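Student Project Report: Open Day at the Wumham Automation Laboratory
Course: Introduction to Industrial Automation
Submitted 2025-06-24

1. Purpose of the visit

The class attended the open day of the Wumham Automation Laboratory as part of the second-semester project on handling tasks in small workshops. The assignment asked each project group to select one demonstration, record how the work was organized, and relate it to the material covered in the course. Our group selected the parts handling station, where robot arms are used to sort and place automotive spare parts. Other groups reported on the labeling line and on the Videl storage system, and their findings are not repeated in this document.

2. Organization of the day

The open day began with a safety briefing for all 18 students in the class. Visitors were asked to stay behind the marked line whenever an arm was powered, and to keep bags and coats in the entrance hall. The laboratory shares its building with Furnia, a supplier of workshop furniture, and the route to the demonstration area passes through the Furnia showroom. This caused a short delay, and the first demonstration started later than the printed schedule stated.

Each station was presented by laboratory staff, who explained the task and then answered questions. Photography was permitted at the parts handling station outside the software display.

3. The parts handling station

The task presented to us was the transfer of brake pads between a work surface and a tray. According to the staff, the exercise comes from a request by Lubis, a regional parts distributor that repacks returned stock by hand. The distributor handles 2000 pads in a normal week, and the laboratory was asked to study whether part of this work could be automated without changing the existing packing tables.

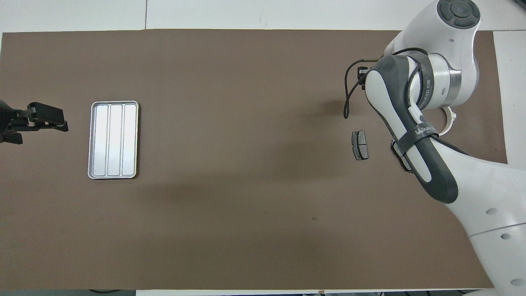

Our main interest was the way in which the workpiece is presented to the arm. In the course we learned that a robot performs best when the position of a part is known in advance, and that fixtures are normally used for this purpose. At this station the brake pad lies directly on the brown covering of the table, with no fixture to hold it. The metal tray, by contrast, has three parallel channels separated by low ridges, and these give the placing position a clear direction. We therefore treated picking and placing as two separate problems in our analysis. The first depends mainly on locating the part, and the second on lining it up with the tray.

The group also discussed the surface itself. A plain background should make a dark part easier to find with a camera, although shadows from the arm fall on the same surface and could be mistaken for part of the object. The staff confirmed that lighting is adjusted before each series of trials. A bright metal tray presents a related difficulty, as reflections change with the viewing angle.

4. Questions raised by the group

We asked how the grip force is chosen. The answer was that it is set low at first and raised in small steps, with the pads inspected for marks after each series. We also asked about cable routing, a topic from the second laboratory session. The staff advised leaving enough slack for the full movement of the wrist and checking the fastenings at the start of every working day.

5. Assessment

The visit met the aims of the assignment. The link between tray design and placing accuracy was the most useful point for our own project, in which a small tray must be designed for a similar part. The group would have benefited from more time at the station, as almost half of the period was taken up by the introduction.

6. Further work

Our first tray drawing will be revised to include raised dividers, and two spacing options will be compared. The revised drawings will be submitted in September, together with a test plan and a list of materials.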